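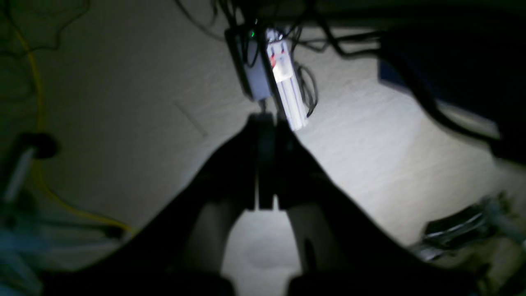

Travel > Visits > Factories and Workshops

Two Hours at the Drallen Open Day

10/16/26 | by Preben Vídalín

I have been pestering Drallen to let me in for ages, so when the email came saying they were opening the Bralton workshop to visitors I booked the train before I had finished reading it. The place is an old shoe warehouse behind the canal, number 1418, and you would walk right past it if it weren't for the bicycles.

Drallen works on chores. Folding, sorting, plugging and unplugging, putting the thing back on the hook where it lives. They have bays set up as a kitchen, a laundry corner, a shop counter and what everyone there calls the cable drawer, which is a work surface where the job is dealing with wires. I went in expecting to love the kitchen and came out talking about the cables!

But the kitchen first. The arm there was loading cups into a rack, and it was good at it. Slow, yes. It lifted a mug by the rim, turned it over, set it down and went back for the next one with no fuss. A boy beside me cheered every single mug and by the end the whole row of us had joined in. Then somebody from the crowd was allowed to hand over a cup of their own, a wide floppy camping one, and the arm squeezed it, let go, squeezed it again, and finally left it on the counter. Esau, the engineer looking after that bay, was delighted. He said the failures are what he goes home and works on.

Laundry was the quiet bay. Towels went well. A fitted sheet did not, and I can't hold that against a machine when I roll mine into a ball and shut the closet door on it.

Now the cables. If you have ever reached behind a television you know the job: black wires lying across black wires, a box with a little light on it, and you want to get hold of one particular thing without dragging the rest along. Up to now I'd have called that easy. After watching a two-fingered gripper go at it I have changed my mind. A cup stays the shape of a cup, but a cable moves when its neighbor moves. It springs back, it hides under another one, it hooks around the finger. And the gripper itself is in the way a good part of the time, so the closer it gets, the less there is to see. There's also the lighting, which I had never thought about. One spot glares and the next is in deep shadow, and a dark cord in a dark corner is hard to find even with my eyes.

Becerra, who runs the bay, let me drive the arm by hand for a few minutes. What a treat (and what a humbling)! My task was to pick up one plug. I took 4 tries to close the fingers on it and then lifted three other leads off the table with it. She told me the best run they'd had that week was 69 pickups before one went wrong, and I believe her, though I'd like to see it done in my house, behind my desk, with the dust.

So can they do the chores yet? Cups, towels, boxes on a shelf: I'd say yes, if you aren't in a hurry and your cups are ordinary. Shop counter work is close. The arm there bagged small boxes all afternoon and only needed help when two stuck together. Cables, fitted sheets, anything soft or tangled, still belongs to us for now. I would have one in my kitchen tomorrow all the same.

Practical bits. Entry was free, but you do have to book. Wear flat shoes, as the floor is uneven by the laundry bay. The coffee is from a machine and tastes like it, so walk back over the bridge to the bakery. They are opening again in November and I've already put my name down. I'm bringing the camping cup.

Comments (4)

tillybrook: Was there anything for smaller kids? Mine is five and mad about robot arms.

Preben Vídalín: Yes, there's a low bench by the kitchen bay where they can see everything. Go early, it fills up.

marshgate_tom: I do network installs for a living and the cable part made me smile. Half my day is pulling the wrong lead. Let me know when it can do patch panels.

R. Okell: Does the train stop near there or is it a bus from the station?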